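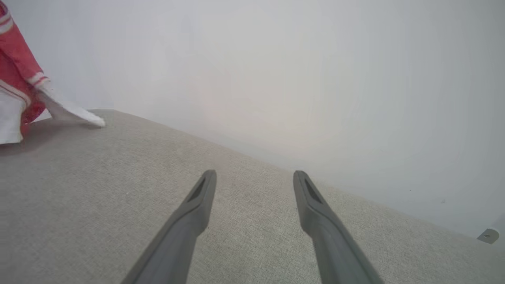
Grey on pale fabric, Friday.

Slept badly and was up before the alarm. Windows had been open all night and the bedroom still hadn't cooled down. Porridge, then the early bus to Nultstead to see to the allotment before the sun got on it.

The beans have gone over. I should have picked them last weekend and now half of them are stringy, so those went on the heap and I filled one bag with the rest. Courgettes still coming faster than I can eat them. I left 3 on the wall by the gate with a note. The onions have their tops down and I've lifted the first row and laid them on the old door to dry. If it rains before Sunday I'll have to go back and bring them in.

The water butt is nearly empty. I did two cans for the tomatoes and left everything else to manage. One plant has blight on the lower leaves. I cut them off and put them in a sack for the bin. Last August I lost the whole lot in a week, so I will look again tomorrow even though it means another bus fare.

Home by eleven. Paid the water bill, which was £78, up on last time. Rang the Wekenis surgery about the blood test and was ninth in the queue. Got through eventually and they said the results aren't back, try again after the weekend. My shoulder is better than it was but I still can't reach the top cupboard without feeling it. I've moved the plates down a shelf.

Lunch was beans on toast, the other kind of beans. Had a lie down and read the next chapter of the Hollo book about the canals. It's slow going. He spends pages on who owned which lock and I keep losing track of the dates. I'll finish it, I've renewed it once already.

Took the Mizuno trainers back to the shop late in the afternoon. They were a half size too small and I'd only worn them up and down the hall. No fuss over it, but they didn't have the next size in, so I took the money and wore my old ones home. The left heel has gone through at the lining.

Made soup with the courgettes and an onion that had split. Too much pepper. Put 2 tubs in the freezer and wrote the date on the lids this time.

Some cloud coming over at 9. No wind. Bed early.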